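Home Shop Care & Repair Orders Support Log in

Ticket 1729
Subject: Benus lounge chair, rear leg joint loose + creak
Status: open, waiting on parts
Handled by: Fasil Lencho, Ikovdale workshop

Opened Monday, February 16, 2026

Customer has the Benus lounge chair in oak, paper cord seat, bought through Jedby in January. Creaks when you lean back. Left rear leg moves a bit where the seat rail goes in. Second chair from same order is fine, same room, same floor. Wants to know is it safe to sit on, and can it be fixed at home.
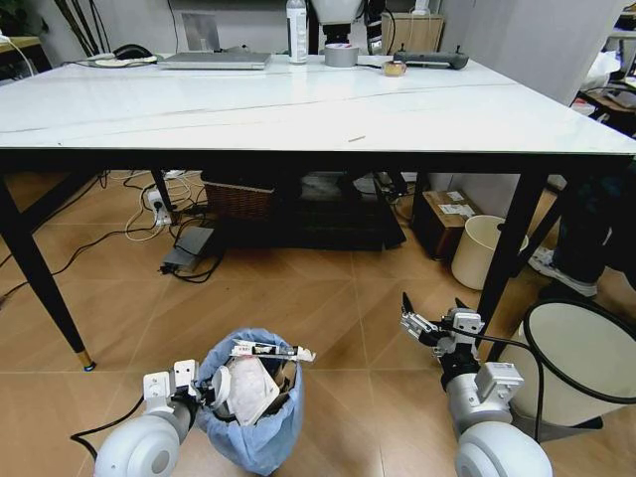
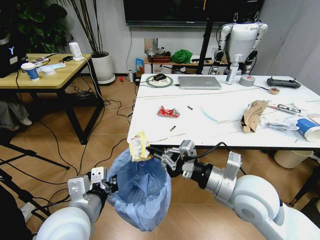
First reply sent. Told them don't sit in it for now, don't glue anything, don't put a screw through the rail. Asked for the number stamped under the front rail and whether the wobble is side to side or front to back.

Customer back within the hour. Number is 351. Wobble is front to back. Creak comes at the end of the lean, not the start. They already tried a felt pad under the foot, no change. Also says the armrest has a hairline gap at the back on the same side, you can get a fingernail in it.

OK so 351 is from the Ginting run. Checked the build sheet. Those were the first ones with the shorter tenon on the rear side rail, the designer wanted a slimmer leg at that height and we took the length off the tenon to make room for the back rail crossing it. Fine on paper. Works if the fit is tight. If the shoulder isn't pulled up all the way at glue-up you get exactly this.

Ruled out so far:
- uneven floor (second chair sits flat in same spot, swapped them, creak moved with the chair)
- cord seat. Cord can creak when new but that is a dry ticking sound all over the seat, not one clunk at the back
- loose foot. No separate foot on this model, leg is one turned piece
- back slats, customer pressed each one, no noise

Not ruled out:
- split in the leg itself around the mortise. Need to look at it in person. Asked them to run a cotton thread down the inside face of the leg, if it snags there is a crack

Thread test: no snag. Good. So probably glue line only.

Second test, asked customer to turn chair upside down on a blanket and pull the rear leg away from the seat by hand, gently. Gap opens at the shoulder, closes again when they let go. They can see a bit of old glue on the shoulder, shiny, hard. Never grabbed. That's a starved joint or it skinned over before clamping. Armrest gap is from the same thing, the arm ties into the top of that leg so when the leg goes back the arm opens up.

Not a home repair. Reason for anyone reading this later: cord is woven round the side rail, so to get the rail out far enough to clean the tenon you have to cut the seat. I can sometimes get thin hide glue into the joint with a syringe without taking the cord off but the old glue has to come off first or it won't hold, and you can't reach the back of the shoulder with the seat on.

Options sent to customer:
1. Chair comes to Ikovdale, we open the joint, clean, reglue, reweave the seat. Covered, no charge, we collect.
2. Swap for another Benus from stock. Oak will not match the second chair as well, theirs were cut as a pair from one board.

They want option 1. They like the match, fair enough. I would too.

Parts: need one hank of unbleached cord, the 3-ply. Stock says 600 g on the shelf but I weighed it and that's not a full seat. Ordered more. Also L-nails for the inside of the rails, box is nearly empty, someone used them on the stools and didnt write it down.

Collection note: please leave the chair on its feet in the van, not on its back. Strap over the seat rails, blanket under the strap. Do NOT strap over the arms, that gap will turn into a break. Had one come in like that last year and it was a new arm plus two days of steaming.

Internal, not for customer: pull the other chairs from the same batch, 54 of them, most already shipped. I don't want to recall anything on one bad joint but can shop floor please check the ones still in the rack, lean test, both rear legs. If more than one moves then we talk about going back to the long tenon and letting the back rail sit a touch lower. Looks change is tiny, you'd have to know the older drawing to spot it. I have the older drawing here if anybody wants it.

Update: rack checked, none of them move. One creaked but that was cord, settled after a few sits. Leaving the drawing alone for now. Added a line to the glue-up sheet, check shoulder with a feeler after clamping, both sides, before the arm goes on.

Customer asked if they should oil the chair before we pick it up. No. Oil gets in the joint and then glue won't stick. Oil it after, we'll do the first coat here anyway so the new surface blends in. Soap finish on the second one by the look of their order so need to confirm which finish was on this one, order form says oil on one line and soap on the other?? Asked.

Waiting on: cord, answer about finish. Will update when the chair is on the bench.

Related tickets
Benus side chair, seat cord sagging at front edge
How to tell oil finish from soap finish
White ring on oak arm, what to try first
Replacement glides for turned legs
Ginting bench, slats tight after winter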